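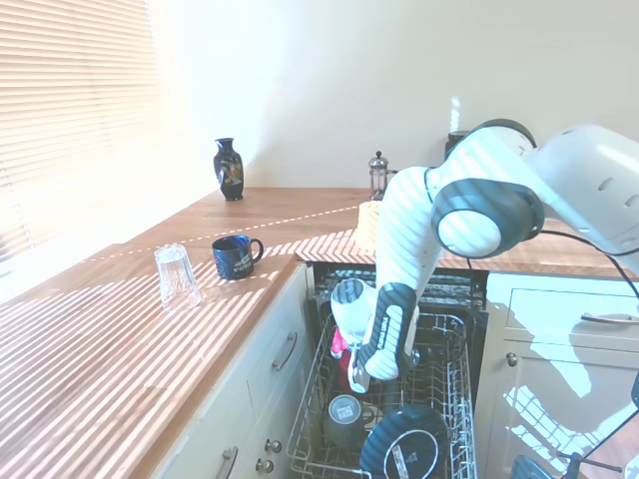 Liette Lavoie asked after the April round whether a painter with no sales record could apply, and the answer then was no. The rule has been dropped. Applications for the next round are judged on the work submitted and on nothing else.

## Call for participants: decorative painting on reused wood

Hamstead Studio is looking for 13 painters to produce work for a group show and online sale. Each participant paints a set of four pieces on secondhand wooden objects: plates, trays, shallow bowls, box lids or cutting boards. Frames and furniture are excluded.

**Closing date for applications: 11/12/18**

### What is supplied

- Blank wooden pieces, cleaned and sanded to 220 grit
- One quart of clear acrylic primer per participant
- Bench space at the Friesen building, with lockable storage
- Packing materials and postage for sold pieces

Paint, brushes and stencils are not supplied. Participants may bring their own blanks if these have been stripped of wax and old varnish. Oil residue on kitchenware is the usual cause of paint lifting, so blanks that have held food must be washed with a degreaser, dried for two full days and sanded again before priming.

### Technical requirements

1. Acrylic, gouache or casein only. Oil paint does not cure within the schedule.
2. Metallic and iridescent paints are accepted. Apply them over a dark ground and submit a small test patch on the same wood.
3. Pieces must be between 8 and 16 inches across at the widest point.
4. The back of each piece is to be sealed and left plain, apart from a signature and title.
5. Two coats of varnish, matte or satin – gloss varnish gives trouble when the work is photographed for the catalog.
6. Hanging hardware is fitted by the studio. Do not drill.

Painted pieces are sold as decoration and labeled as not suitable for food. Participants should not describe them otherwise in their own listings. 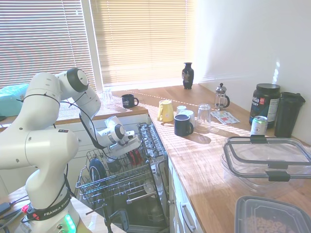 Each set should hold together as a series. A shared palette, a repeated motif or a common structure (radial, banded, bordered) is enough. Four unrelated designs will be returned with a request for a new proposal.

### Terms

The show has a materials and prize budget of $2000, provided by Fonance. Participants keep copyright in their designs. The studio takes a commission of 20 percent on pieces sold through the show and none on later sales. Unsold work is returned within six weeks of closing. Last year's online listing drew nearly 1606 visits, most of them in the first week.

Participants are expected to:

- attend one setup session at the bench
- finish all four pieces by the delivery date in the acceptance letter
- set their own prices and supply a short note on each piece

Absences from the bench are fine. Work may be done at home, provided the test patch has been approved first.

### How to apply

Send the following to Noémie Petrenko at Hamstead Studio:

- three photographs of finished work on any surface, taken in daylight without filters
- one sketch for the proposed series, in color
- a list of the paints and varnish you intend to use, with brand and product name
- your preferred bench hours, or a note that you will work at home

Files should be JPEG or PDF. Paper applications can be left at the front desk in the Friesen building. Thérèse Sawatzky and Tanner McKinnon select the participants, and every applicant receives a written reply. Questions about primers, varnish or unusual woods go to Thérèse Sawatzky – please state the species if you know it.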